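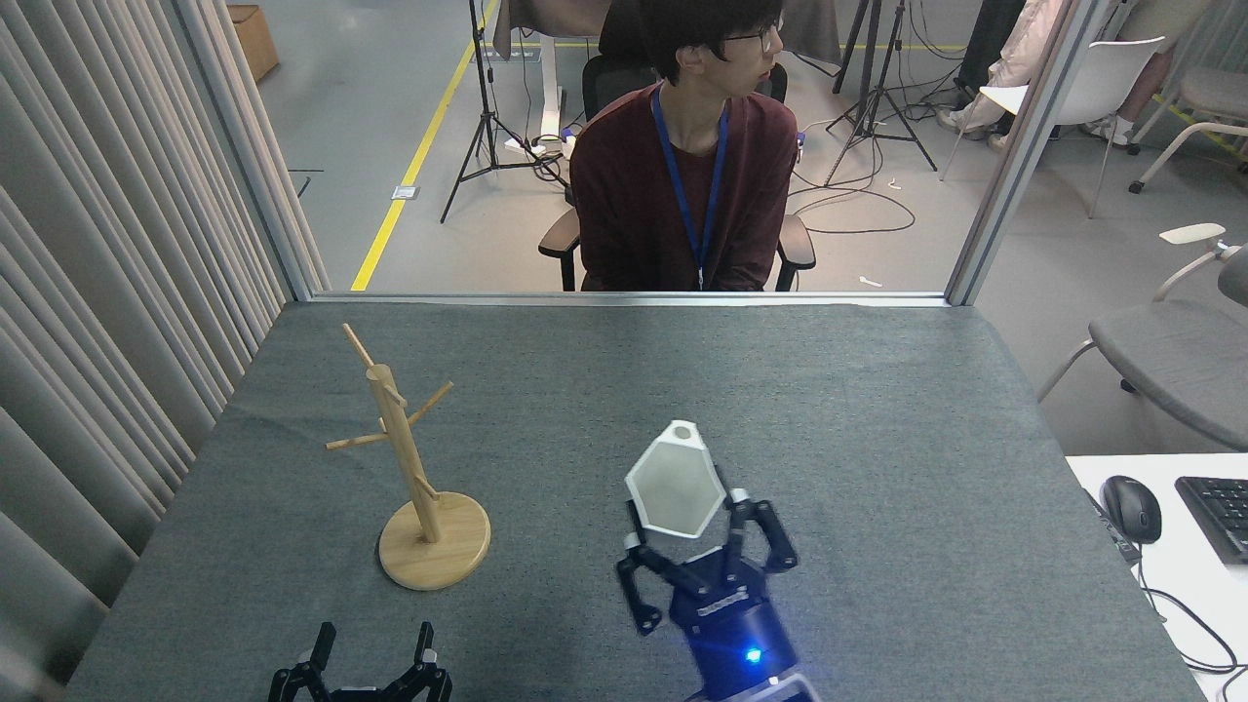
图1 挂杯任务工位：左侧为木制杯架，右侧夹爪前是白色六角杯

各位同学，上周有人在邮件里问我，为什么第一次实操不急着写程序，要先花一整个下午去“伺候”桌面和夹爪。我自己当年也没什么耐心，后来带了几届Tilutine工位的课，才慢慢觉得这些琐碎功夫很值得（讲得啰嗦，请大家多包涵）。

一、开工前的桌面
毛毡要铺平，四角压实，边上翘起来的话，杯架底座容易歪。杯架放左半边，底座贴稳之后用手轻轻拨一下立柱，晃得厉害就把立柱重新旋紧。杯架的位置请记在Fomora的工位表里，下一组接手时会感谢你的。

二、夹爪的日常保养
每次上课前，先断使能，再逐个看手指关节上的螺丝。指面用无尘布蘸一点酒精擦，别用纸巾，会掉毛。累计抓取满2,000次，要换指垫，换完重新做零位。零位共9步，贴在控制柜门内侧，请照着念、照着做，千万别凭记忆！ 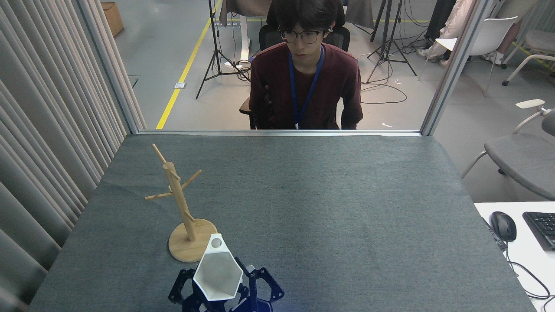
图2 夹爪持杯，杯口朝上，杯架在其左侧

三、试抓与调力
夹持力从15%起步，一次只加一点点。杯身有棱面，手指压在棱上和压在面上，手感差得很远，大家多试几个角度，把数值和杯子的姿态一起写下来。试抓时请留一位同学坐在工位对面，眼睛看着桌面，急停按钮由操作的同学负责。Intan Sumampouw老师习惯连做16次再下结论，我觉得这个习惯很好，咱们也照办。

四、收尾
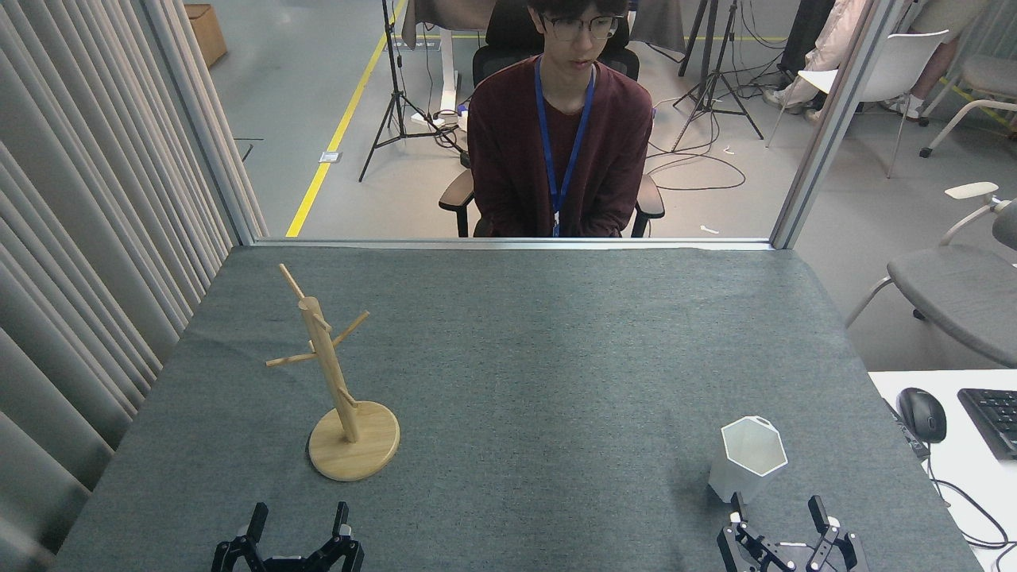 收工时先让两侧夹爪回到待机位，张开，再断电，顺序不要颠倒。杯子擦净放回Wan号柜，键盘鼠标归位，地上的线也请顺手理一理，别让后来的人绊着。

记录表星期四下课前交给我，字写得潦草没关系，数值要全。关节有异响或者零位总对不上的，直接来Grimham楼找我，带上你们的记录，咱们坐下来慢慢看。

钱老师（Sze-wing Chien）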